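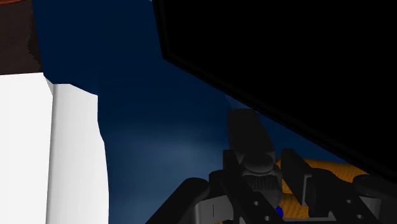
Wood turning

Reading time: 2 min
Print | E-mail

Wood turning is the shaping of wood on a lathe, a machine that spins the workpiece while a cutting tool is held against it. It is used to make bowls, table legs, spindles, candlesticks and handles.

There are two main kinds. In spindle turning, the grain runs along the length of the lathe. In faceplate turning, used for most bowls and plates, the grain usually runs across it. Bowls are often roughed out while the wood is still green – that is, not yet dried – and finished months later, once the blank has stopped warping.

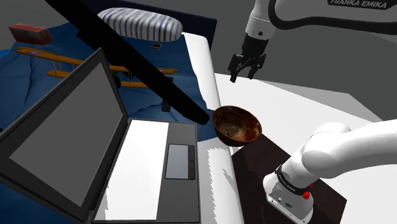 Common bowl woods include maple, cherry, walnut and ash. Close-grained kinds are preferred for tableware, as they hold less food and are easier to wash. Food oils that harden, such as walnut oil, are a usual finish.

In the Ashworth valley, turning grew up beside the sawmills. The town of Stodville had 34 turning shops at its peak, most of them making chair parts for the Ramitz furniture works. When the works closed, many turners moved to kitchenware, and 24 shops were left a decade later. The Stodville museum keeps 57 pieces from this period, along with a treadle lathe that is run for visitors in February.

See also: Chair making; Green woodworking; Lathe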